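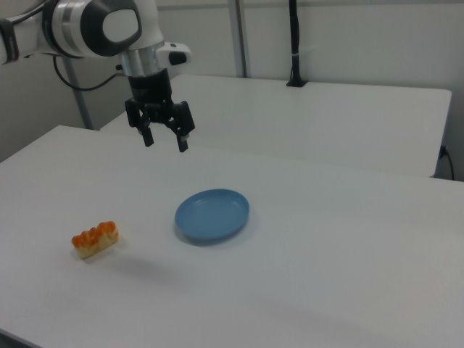 My grandmother had a dinner service of which she was so proud that it was hardly ever eaten from. It lived behind glass in the front room, and we children were allowed to look at it on Sunday-best occasions with our hands behind our backs. What we ate from, day in and day out, was a pile of odd plates kept in the cupboard beside the cooker, and it is those I remember. There was a brown one with a rough rim that scraped against your knife, a yellow one that everybody wanted, and a very large white one with a crack like a river on a map, which was only ever used for bread and butter. When the house was cleared, the good service went to a cousin in a padded box. I asked for the bread and butter plate, and I have it still.

I have been thinking about plates a good deal this year, partly because I broke four of mine in one go (a shelf, a wet tea towel, a lapse of attention) and had to go looking for others. I had imagined this would take an afternoon. It took from February until well into August, and by the end of it I had become rather a bore on the subject, as my family will confirm. But I had also met a great many people who care about the things we put our supper on, and I came away thinking that most of us choose our plates with far less attention than we give to a pair of shoes, though we look at them a good deal more closely.

The first stop was Galli, a small shop down a side street that sells old tableware by the piece. It is the sort of place where you have to turn sideways to get past the tureens. The owners put the stock out by colour instead of by maker or by age, so that a grand Victorian meat dish may find itself next to a school canteen saucer simply because both happen to be the same sort of green. I was told there are 3000 plates in the building, counting the cellar, and that the cellar has not been properly gone through since they moved in. People come in wanting to match a set, apparently, and go out having given up the idea altogether. A couple who came for two replacement side plates left with 11 dinner plates, no two alike, and have sent their friends in ever since.

I liked that very much. The matching set is a fairly late arrival in ordinary homes, after all. For a long time most households had what they had been given, what they had bought at the fair and what had survived the washing up. Wedding lists changed all that, along with the department store and the idea that a table ought to look as though it had been thought up in one go. I have nothing against a set. My sister has one in dark grey stoneware that makes even beans on toast look like something you would book ahead for. But a cupboard of odds and ends is a kind of diary, and you can lay your hand on the plate that came back from a wet week in Wales and find yourself telling the whole story again while the potatoes go cold.
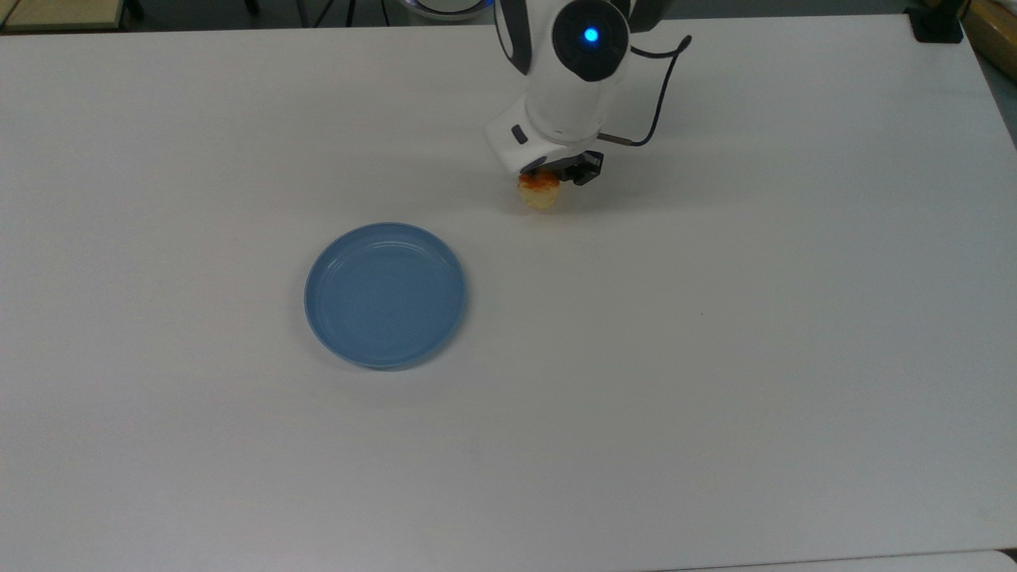
Colour is where people really begin to argue. Cooks, on the whole, will tell you that white is best, and they have a point, since a white plate lets a tomato be as red as it likes and never quarrels with the gravy. Potters tend to sigh when you say this. I went through a white phase myself, white plates on a white cloth, and I remember it as being a little like having dinner in a snowdrift. What cured me was a single blue bowl from a jumble sale. Pale blue is such a friendly colour to eat from, and I think the reason must be that there is so little blue food, so that nearly everything you serve stands out kindly against it. Put a round light-blue plate down on a wide white tabletop, as here, and it holds its own with nothing on it at all. Add a boiled egg, or a slice of lemon cake, and you have the prettiest breakfast in the street. Dark blue is a sterner business altogether, wonderful with fish and rather hard on porridge.

At Vorneo, a pottery that shares a yard with a joiner and a bicycle repairer, I was allowed to stand about for most of a morning and get in the way. They make tableware for a handful of restaurants and, when the kiln has room, for people like me. I had always supposed that a plate must be the easiest thing a potter makes, being flat, and I said so, and there was a silence. A plate, it was explained to me with great patience, is one of the worst. A bowl wants to be a bowl. A plate spends the whole of its making trying to become something else – curling up at the rim as it dries, sagging in the middle, cracking across the base if one side is left nearer the door than the other. They turn them over, and turn them back, and cover the edges, and leave the centres bare, and still lose a few in every firing.

The losses are stacked against the yard wall, where the joiner's cat sleeps on them. I asked whether I might buy some and was told firmly that I might not, although I was given one with a wobble to put under a geranium. Their ordinary dinner plates are not cheap. Nor, having watched them being made, did I think they ought to be. What I noticed most was how much talk there was of the rim. Too wide and you have paid for a lot of plate you can't use, too narrow and the peas escape. Too thin and it chips on the tap. There is also the matter of how it sits in the hand when you carry it through from the kitchen, with your thumb on the edge and a fork balanced across, and they had thought about that too.

Now, I know very well that most people have neither the time nor the money to go about being charmed in potteries, and I did not want to write one of those pieces where everything lovely costs as much as a boiler. So I also spent a cheerful afternoon at Dison, the big housewares warehouse out by the ring road, where a box of crockery can be had for less than a takeaway. There is a great deal of sense to be found there. The plain porcelain is tough and light, it stacks without sulking, and it will go through the dishwasher every night until your children leave home. I would only say, take one out of the box and turn it over. Run a finger round the foot, the little unglazed ring underneath, and if it feels like sandpaper it will scratch your table and every plate beneath it in the pile. Look along the edge at eye level, too. And do measure your cupboard before you go. Modern dinner plates have grown so large that a good many older kitchens can't shut the door on them, and I have a friend who now keeps hers in the airing cupboard with the pillowcases.

Size matters in other ways. My grandmother's everyday plates look tiny beside anything in the shops today, and yet I never once left her table hungry. You had your dinner, and if you wanted more you asked for it, and there was a certain pleasure in the asking. I have gone back to smaller plates at home for that reason alone. Second helpings feel generous in a way that a single enormous first helping never does.

As for caring for them, the advice I was given everywhere was much the same. Use them. Put a sheet of kitchen paper between the ones you would be sorry to scratch. Don't pour boiling water on to anything old, and don't put anything with gold on it in the microwave, unless you enjoy fireworks. Grey knife marks will usually come away with a paste of bicarbonate of soda and a bit of patience. A fine crack in the glaze is nothing to fret over on a plate kept for biscuits, but I would not serve a roast on it.

In the end I bought 5 plates and none of them match. Two came from Galli, one of them with a transfer of a rather cross-looking pheasant. One is from Dison and has already proved the most useful. The others are from a Saturday-job sort of website called Nulero, where people sell off what their aunts have left them, and where I had been watching a speckled cream pair for weeks in the hope that everyone else would lose interest. They arrived wrapped in somebody's old curtains, which I have kept as well, and are now being turned into cushions for the back bedroom.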